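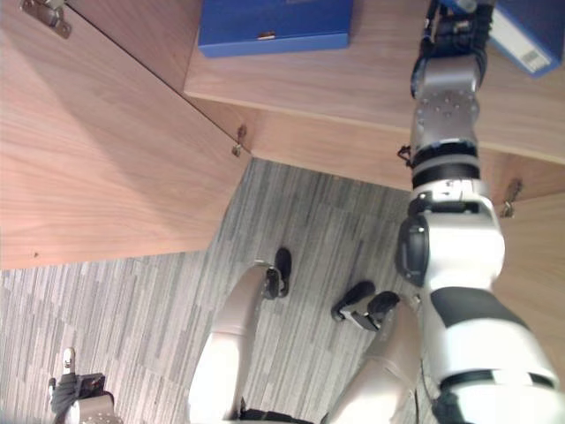 Cabinet and Binder Storage FAQ

How much weight can a shelf hold?
Each shelf in the Kasar cabinet is rated for 18 kg, spread evenly.

Which way should binders face?
Spine out, with the barcode label showing. Flat-lidded boxes can share the same shelf.

A door won't close flush. What should I do?
Tighten the hinge screws by hand, then try again — a power driver can strip the wood.

Can I order spare hinges?
Yes. They come in packs of 2. Ask for part 707.

How long does delivery take?
5 working days.

Contact Kasar Storage | © Kasar | Back to top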